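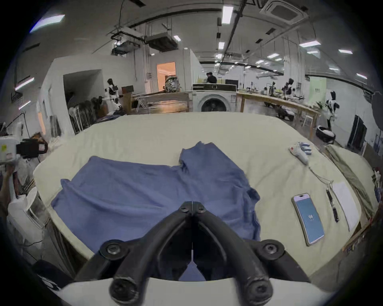

Have you ever slept in a hotel and wondered who made your bed while you were out at the pool? I used to wonder about that a lot, so when I was old enough I got a job finding out. My name is Genowefa Marciniak and I work at the Coutinho, a hotel in Clarnville with 149 rooms. That's a lot of pillows!

A hotel is a bit like a big house where the family changes all the time. One family goes home in the morning and another one shows up after lunch with suitcases (and sometimes a very muddy soccer ball). In between, we have to get the room ready. We call this "turning" a room, even though nothing spins.

First I knock. Always! Then I open the curtains and take all the sheets and towels off to the laundry. I put on clean sheets, wipe the bathroom and check under the bed. You would not believe what people leave under there -- socks, mostly, but once a whole birthday cake in its box.
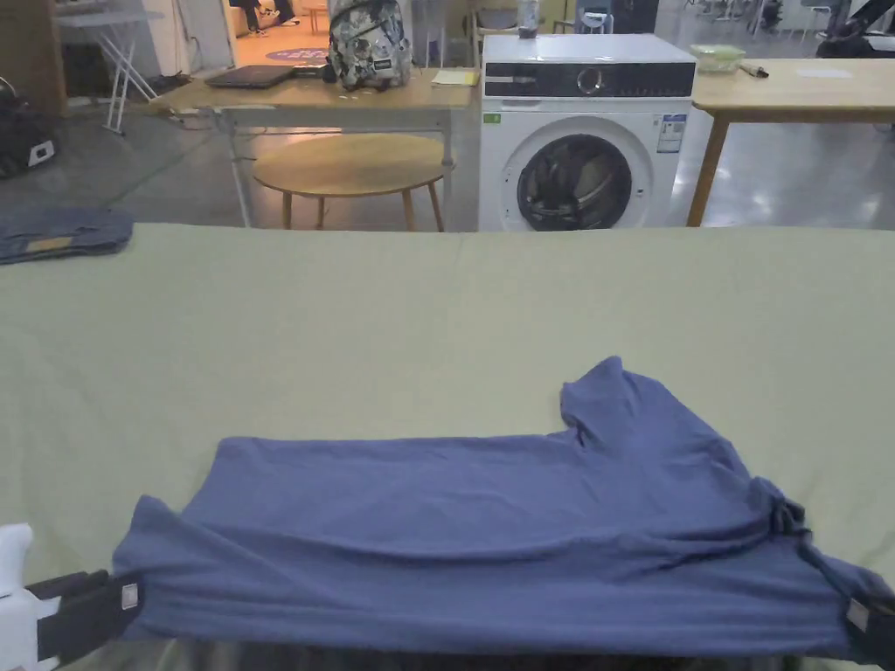

Folding is the part I like best, and it's harder than it looks. Big sheets need 2 people, one at each end, walking toward each other like a slow dance. Smaller things you can do by yourself on a table. Take a blue T-shirt with short sleeves: if you hold it by the two bottom corners, the middle still bunches up and wrinkles, and one sleeve likes to stick up in the air. So smooth it out with your hands before you fold, and start with the sleeves.

And what about the front desk? They keep a list of which rooms are ready. When I finish one, I tell them, and they can give the key to the next guest. On a busy day in July we wash some 100 towels before lunch, and the pool towels haven't even come back yet.

Next time you stay in a hotel, try putting your used towels in one pile. The person who cleans your room will be so happy!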